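The Last Paper in Milham

When I moved to Milham eleven years ago, my English was good enough for the shop and the bank, but it was not good enough for jokes. I learned the jokes from a newspaper. It was called the Janow, after the street where it was first printed, and it came out once a week with sixteen pages, and later twelve, and at the end eight. I read everything in it, also the tire advertisements. I think I can say that I know this town mostly from its paper.

The last issue carried the date 3/31/25. On the front page there was a story about the water pipes on Fastine Road, and below it a short notice in a box, five lines, saying that the paper was closing and that subscribers would get back the rest of their money. I read the box two times. The pipes had more space.

Rhonda Caron was the editor for the last nineteen years. I visited her in June, at her kitchen, where she had put the bound volumes along the wall because she did not yet know who would take them. She is a tall woman who speaks fast and apologizes for it, and then speaks fast again.

"People ask me when it started to go wrong," she told me. "I can tell them the week. It was when Zacharias stopped buying the back page."

Zacharias is the furniture store by the bridge. For as long as most people remember, its sofas were on the back page of the Janow, always with a price ending in nine. The store paid 502 dollars each week for this page, and from that sum the paper covered the printer and a part of the delivery. When the store moved its money to the internet, Rhonda tried to sell the page in quarters. She sold one quarter, to a dentist.

Readers left more slowly. In a good year there were 200 new subscriptions, mostly young families who wanted the school news. In the last year there were 60, and many of these were presents from children to their parents.
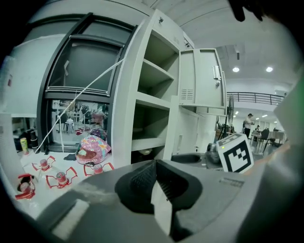 Empty shelves in a white metal cabinet.

What does a town lose when this happens? I asked this question to many people in Milham and the answers were smaller than I expected, and for this reason I believe them. A man at the hardware store said he does not know anymore who has died. He heard about his old math teacher two months after the funeral. A woman who breeds rabbits said that the county show had half of its usual visitors, and that several friends asked her later why she had not told them the day. She had thought that everybody knew. Before, everybody did.

The town council still meets on the second floor of the old school. In the years of the Janow there was always a reporter in the first row, often Rhonda herself with a bag of peppermints. I went to the June meeting and sat in this row. The council voted to raise the parking fee, and to sell a small piece of land behind the library, and it took them nearly 80 minutes. Outside, I told a neighbor about the land. He was surprised, and then he was angry, and then he asked me where he could read about it.

There is a page on the internet where people from Milham write to each other. I am a member also. It is useful if your dog has run away. But the same question comes back every few days, each time with a different answer, and there is no person who calls the town hall to find out which one is correct. To make this telephone call was Rhonda's work. She says it was the most boring part and the biggest part.

I asked if she would start again, maybe only a small sheet, maybe only once a month. She got up and poured more coffee before she answered. She said two people had already offered to write for it, and a former student of hers wanted to take the photographs. For the printing she had a price on a piece of paper, held on the refrigerator with a magnet.

"I have not called the printer back," she said. "I look at it when I take out the milk."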